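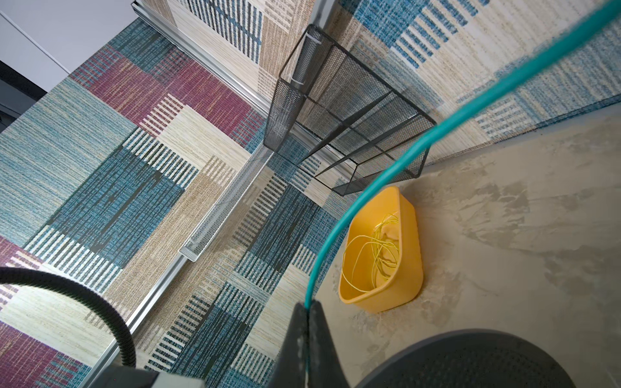
Kutstead Textile Conservation Store
Progress report to the Stiltier Fund, second reporting period
Submitted July 27, 2019
Prepared by Kamarul Raju, collections manager

1. Scope of the period

The grant covers rehousing and condition survey of the flat-woven holdings at Kutstead, including the Kocabaş bequest. Work in this period concerned environmental control in Store 2, the survey itself, and the transfer of paper records to the catalog database. Photography of the full holdings is scheduled for the next period and no costs for it are claimed here.

2. Survey

The survey list stands at 177 pieces. Of these, 66 have been examined on both faces, measured, graded and entered. The plan submitted with the application called for a higher number by this date. The shortfall comes from the Kocabaş pieces, many of which arrived folded and had to be relaxed flat before measurement. That step was not allowed for in the original schedule.

Grading follows the four-point scale agreed in April. Grade 4 (unstable, not to be handled without support) has been assigned to 10 pieces. Typical faults are split slits between color areas, loss of weft at the ends, and old repairs in a heavier yarn that now pull against the original weave. Dye bleed was recorded on a smaller number, mostly in reds. No active insect damage was found. Old moth grazing is present on several of the wool pieces and has been noted in the individual records.

3. Rehousing

Rolled storage is in use for all graded pieces. Tubes are covered with a barrier film and then washed cotton. Pieces are rolled pile or face outward, interleaved with acid-free tissue, and tied with wide cotton tape. Tubes hang on brackets so that no weight rests on the textile.

The first delivery of tubes from Isum was short by 40 units and the remainder came five weeks later. Smaller pieces were rolled first to make use of the stock on hand. The supplier has credited the second carriage charge, and the credit appears in the attached statement under line 7.

4. Environment

Relative humidity in Store 2 held within the agreed band except for two periods, both linked to the failed door seal at the loading side. The seal was replaced and readings have been stable since. Temperature stayed within limits throughout. Light levels are not logged in the store, which is kept dark when unattended.

5. Records

Transfer of the paper cards is almost complete for the older holdings. The cards for the bequest use a separate numbering system and give sizes in inches only. Both the old and new numbers are being kept in the database, and sizes are re-entered from direct measurement in centimeters. Place of origin is entered as given on the card and marked unverified until checked.

6. Spending and request

Spending is within budget under materials and under budget for conservator time, in line with the survey shortfall. We request permission to carry the unspent conservator days into the next period. No change to the total award is sought.

7. Next period

Grade 4 pieces will be treated first, beginning with support stitching on open slits. The survey will continue in rack order. A revised schedule is attached as Appendix B.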